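Prandora Laundry Table Notes – README

Hello, and thank you for taking the time to open this file before diving into the folders. We know most people skip straight to the data, and that's fine, but a few minutes here will probably spare you an email to us later (though we do like getting email).

What this is

Prandora is a collection of 300 short recordings of clothes being handled on a table. It covers picking up, shaking out, turning right side out, folding and stacking. There are no dressers, no ironing boards and no washing machines in it. We wanted the part of laundry that happens after the basket is tipped out, when everything is in a heap and somebody has to find the collar.

Maeve Breathnach chose the clothes and wrote most of the labels. Mairéad Mulligan looked after the folders and checked the notes against the recordings, and she is the person to thank for the file names making any sense at all.

Version date: October 22, 2022

What's in the folders

clips – the recordings, one folder per garment
notes – a plain text note for each recording, written by hand
garments – a list of every garment with its main colors and its type
stills – single pictures pulled out for quick browsing
McKinnon – an older batch from July, kept apart because the labels use different words

How the garments are described

We went back and forth on this for longer than we'd like to admit. In the end we name the colors first, then the kind of garment if we're sure of it, then its state on the table. The states are flat, folded, half folded, bunched and held up. "Bunched" means you can't trace the outline of the garment. "Held up" means at least part of it is off the table, even if the rest is lying down.

Plain clothes are easy. A navy T-shirt stays navy whichever way it falls. Clothes made from several colors are much harder, and we have 19 of them. Once they are crumpled, a sleeve can look like a pocket and a hem can look like a cuff, so please don't guess the part from the color alone. Our notes say "section" when we couldn't tell, and we'd ask you to keep that word if you add labels of your own – it makes merging so much easier.

Known problems

1. The words "blue" and "dark blue" are used loosely in the first 6 garment folders. Maeve is still working through them, with a great deal of patience and tea.
2. Dark cloth loses its creases in some recordings. If you need clear fold lines, start with the lighter garments.
3. Very crumpled garments of many colors often have no type in the notes. For a bunch like this one, on the white table, we wrote "yellow-green, brown, blue and charcoal, bunched" and left the type blank.

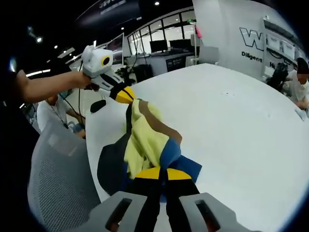 Using and sharing

You're welcome to use Prandora for teaching, for research or simply out of curiosity about how clothes fold. Please keep this README with any copy you pass along, and mention the version date so people know which labels they have. If you rename the states, include a short list showing which of your words match ours.

Corrections

Send them to Mairéad with the folder name and the line you'd change. Small ones are every bit as welcome as big ones, and she goes through them in the order they arrive. Suggestions for the McKinnon batch should go in a separate message, please, as those labels are being rewritten on their own schedule.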